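Setting Up and Looking After a Two-Arm Tabletop Sorting Cell

These notes cover the two-arm sorting cells we run at Unemetti. They are written for anyone who has to bring a cell up from cold, change the objects on it, or get it working again after a fault. You do not need to know how the policy software works. You do need a set of metric hex keys, a lint-free cloth, a small torque driver and a login for the Rinari control laptop.

Before you start

Check that both emergency stops are released and that the arms are parked. Walk the cable run from the power strip to each arm base. A cable that has slipped under a frame foot will work for weeks and then fail in the middle of a run, so look for it every time.

If you are taking over a cell from someone else, read the last entry in the log. Worn finger pads, a camera that was moved, a joint that was running hot - all of that should be in there.

Step 1: Check the frame and the arm mounts

Push on each rail by hand. There should be no movement at the corners. Then hold each arm near its base, with power off, and try to rock it. If you feel a click, tighten the clamp bolts a little at a time, going from side to side. Do not tighten one bolt fully before the others. The clamp will sit crooked and the arm will be off at full reach.

Step 2: Power up and home

Switch on the left arm first, wait for its status light to turn green, then switch on the right. Powering both at once can trip the supply on older cells. Open the Cleltico panel on the laptop and press Home. Each arm should move to its home pose in 22 seconds or less. A slower arm usually has a loose connector at the second joint.

Keep your hands outside the rails while the arms are homing.

Step 3: Zero the grippers

Close each gripper fully with nothing between the fingers and press Set Zero. Open and close it 3 times and watch the reading. It should come back to the same value each time. If it drifts, clean the fingers and try again. If it still drifts, replace the pads.

Pads last 300 hours on our cells. Write the hours on a piece of tape on the arm base when you fit new ones.

Step 4: Line up the cameras

Clean the lenses with the dry cloth. Open the saved overlay for each camera and compare it with the live view. The table edge and the baskets should sit on top of their outlines. Move the camera to match the overlay, and leave the overlay alone. Saving a new one means every earlier run on that cell no longer matches.

The fixed views sit low and look across the tabletop. They pick up ceiling lights, so check for glare on the surface once the room lights are on.

Step 5: Place the baskets and objects

Baskets go along the far edge. Push them up to the edge by hand, then check that the grippers can pass over the rims with clearance. Tall items inside a basket count toward the height. Small objects go in the open part of the table, with enough space for the fingers to open on either side of each one.

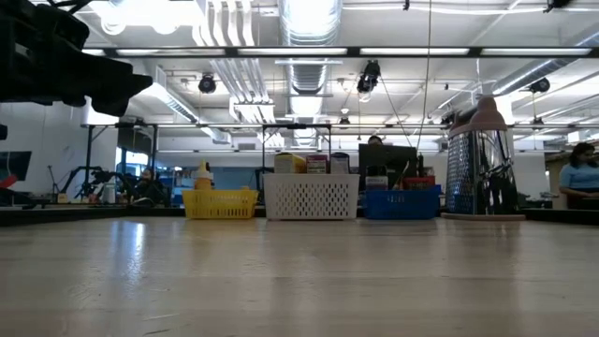
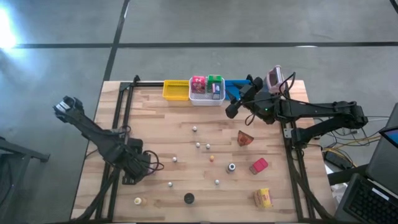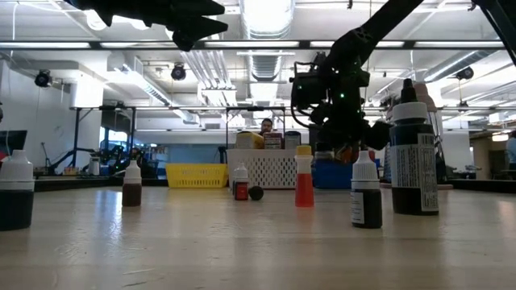 Step 6: Run the reach test

Load the program called Coetzee-reach. It sends each arm, one at a time, through 17 points above the table at low speed and does not close the grippers. Stand where you can reach an emergency stop and watch the cables as well as the fingers. A cable that pulls tight at any point needs more slack at the base.

If an arm stops partway, read the code on the panel before you clear it:

Joint limit: the arm was asked to go too far. Check that it was homed.
Overcurrent: something is in the way, or a joint is stiff. Move the arm by hand with power off and feel for rough spots.
Lost device: a connector has come loose. Start at the base and work toward the gripper.

Step 7: Do a slow pick

Pick one light object and one tall one. Run each at quarter speed, first with the left arm and then with the right. Watch the moment of contact. If the object tips before the fingers close, the gripper is off center and you should repeat Step 3. If the fingers touch the table, raise the table height setting by one notch and try again.

Only go to full speed when both arms have done both picks cleanly.

Weekly care

We do this on Tuesday morning, before the first run.

Wipe the tabletop and the finger pads.
Check the clamp bolts with the torque driver.
Look along each cable for flat spots or cuts.
Blow dust out of the motor housings with the power off.
Back up the run logs from the laptop.

Shutting down

Park both arms, wait for them to stop moving, then switch off the right arm followed by the left. Do not cut power with an arm raised - it will drop onto whatever is under it. Note the hours and any faults in the log before you leave.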